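Open Day at Fokley: A Morning Inside the Training Ground

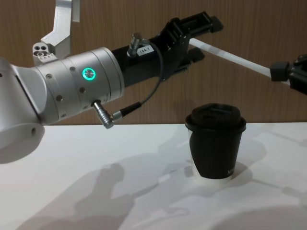 What do you get to see on a Fokley open day? Most of the place, from the first-team dressing room and the gym to the boot room and the two grass pitches out back, and you finish with an hour of watching the squad train.

I got there just before 9 on Saturday and the line already ran past the club shop (300 tickets, all gone in January). Our group started in the dressing room, which is smaller than it looks on TV! Clendetti's spot is right by the door, and every kid in the group wanted to sit in it. So did I, and I did.

The boot room was my favorite. It smells of leather and wet grass, and there are 66 pairs on the racks, each with a shirt number inked on the heel. Mendonça's are the ones with the laces cut short - our guide said he has done that since his youth team days at Ninley.

Then out to the pitches. You stand right behind the rope, so close that you hear everything, the shouting and the thump of a long pass landing. They played a fast seven-a-side and Clendetti scored with a volley that got a proper cheer from us. The keeper did not look pleased.

Food was a burger van and a tea stand, both fine, both slow. Bring a coat, too - there's no cover by the far pitch and the wind comes straight across. The club wants to move the next one to the stadium and let in 3,000 people. I'd go again, but I'm glad I saw it this way first.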